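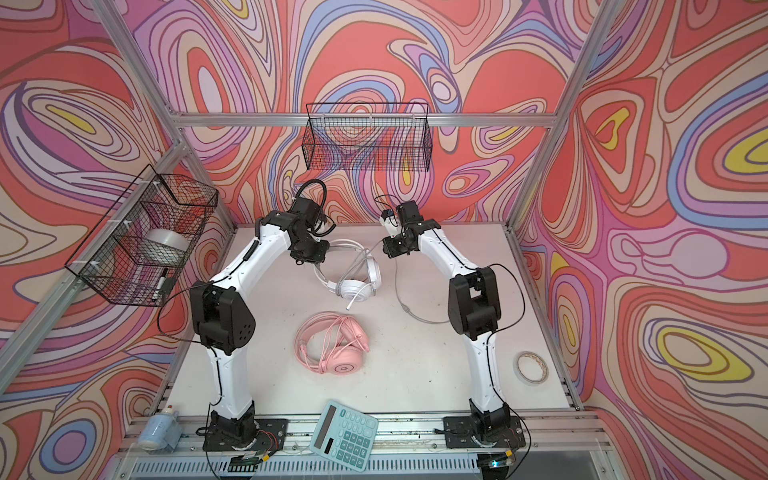

Desk clutter, headset division: the white one, the pink one, and a few things that landed next to them.

So, headsets. I promised back in August that I'd write something about the small stuff that piles up on a desk, and then I wrote about lamps and then about soup, and a few of you (politely!) reminded me. Well, it's the end of the year, I've got a mug of tea and a cleared evening, and I've been going through every drawer in the apartment that has a cord hanging out of it. There were a lot of cords.

I should say up front that I'm a headphones-with-a-wire person. I tried going wireless, I really did, and I spent the whole time charging things. A wire just works, and I can find the headset by pulling on the end of it. The trouble is what the wire does when you're not looking. Put a headset down for one afternoon and the cord has made friends with the phone charger, the tape, a pen, the dog's leash.

There are two schools of headset storage, and you can see both of them in the picture up top. The pink headset has its cable coiled around the band. The white one has its gray cord trailing off across the table in a loose loop. I have been both of these people, sometimes on the same day.

Coiling around the band is what I grew up doing with everything, including extension cords and Christmas lights. It keeps the whole business in one lump, which is great in a drawer or a bag. My only complaint is that I used to wind it much too tight. I had a pair of black ones from Ferka (a little shop near my old apartment, closed now, I still miss it) and I wrapped those so hard that the cord had a permanent kink right where it went into the ear cup, and after a while the left side only worked if I tilted my head. I did a whole winter of phone calls with my head tilted. These days I go around loosely, leave a bit of slack by the cup, and tuck the plug under the last turn. No twist ties! I used to save every twist tie from every loaf of bread and I'm here to tell you they bite into a cord something awful.

The loose loop is kinder to the cord and a menace to everything else. If I'm going to put the thing on again in ten minutes, I leave it loose. If I'm done for the day, I make a big easy circle with my hand, about as wide as a saucer, and lay it inside the headband. It looks nice, too, sort of like a garden hose put away by somebody who cares about garden hoses.

Now, the drawer. I bought a Kasten drawer insert last summer, the shallow kind with the dividers you slide around, and I'd give it a solid B. It's lovely for pens, erasers, the stapler and those flat things you can never throw away (why do I have 200 index cards? I haven't used an index card since college). It's hopeless for headsets, though. The band is too tall with the cups upright, and if you lay it flat it takes up the whole drawer and you're back to having a drawer of one thing. So the headsets had to go up.

And this is where I get a little excited, because I am now completely sold on a wire basket on the wall. Mine hangs off a rail beside the desk, and I got it from Oksanen when they were clearing out their kitchen stuff, so technically it was meant for onions. Black mesh, pretty plain. You can see what's in it, the dust falls through, and the cords can poke out the holes if they want to. Both my headsets live in there with the cords wound up, and there's room on top for the scarf I wear when the radiator quits. The one rule I have is that paper doesn't go in. The minute one envelope goes in, you've got a mail basket, and then where do the headsets go? On the table. I've been around that circle three times.

Which leaves the stragglers. Every desk has them. In the picture it's a teal calculator, a roll of clear tape and a little light blue bottle with a white and orange cap, and I could practically hear my own desk laughing at me. I have a calculator too, a solar one, and I love it more than is reasonable. Yes, there's one on my phone. But I pick up my phone to add up the electric bill and then it's dinnertime. The calculator gets to stay out. I've given it a permanent spot at the back of the desk, by the lamp, well away from the edge, because mine has gone over the side a few times and the equals key has never forgiven me.

Tape I'm still working on. A roll without a dispenser is a terrible roommate. You lose the end, you pick at it with a fingernail, it splits, you end up with a skinny little ribbon of tape and a bad mood. What I do now is fold the end under, just a pinch, every single time. My mother used to stick a button under hers, which I thought was very glamorous. If I forget, I run my nail around slowly under the desk lamp and mutter.

As for small bottles of whatever (hand lotion, glue, eye drops, in my case all of them), they go on a saucer. Any saucer. Mine is from a Tranard set that has lost all its cups over the years, and it's just big enough to say no to a fourth bottle.

The whole cleanup took me one evening and most of a radio play. I filled a shoebox with cords that don't belong to anything I own, and I'm keeping it until spring, when I'll be braver. If you wind your cables some other way, write and tell me, especially if it involves Velcro, which I've been meaning to try. Next time it's the kitchen junk drawer, and I've already found two corkscrews and a key I don't recognize.

Posted Dec 30, 2024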